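**Pultaston International Affairs Forum**
Minutes of the April meeting, held in the Wendt Room at 7.15 pm

Apologies were received from two members. The minutes of the previous meeting were agreed, with the spelling of Sturkevberg corrected in item 3.

**1. Ceasefire monitoring**
Dindo Macaraeg presented the paper on the Floltutum border agreement. The monitoring mission now has 117 observers in post, and 19 further places remain unfilled. Both governments have accepted the new crossing hours. The exchange of detainees has still to be settled.

**2. Letter to the Foreign Office**
The draft was approved with one change: the second paragraph will ask for a date by which the mission's mandate is to be renewed. The petition enclosed with it carries 1012 signatures.

**3. Public talk**
It was agreed to hold a talk on the Sturkevberg round of negotiations in the autumn. The title is left open.

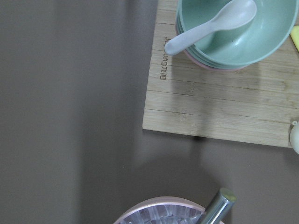 Ruxandra Ursu asked whether the talk should wait until the mandate had been voted on, as a speaker could say little before then. Members preferred to keep to the autumn and to review the matter in the event of a delay.

**4. Any other business**
None.

The meeting closed at 8.50 pm.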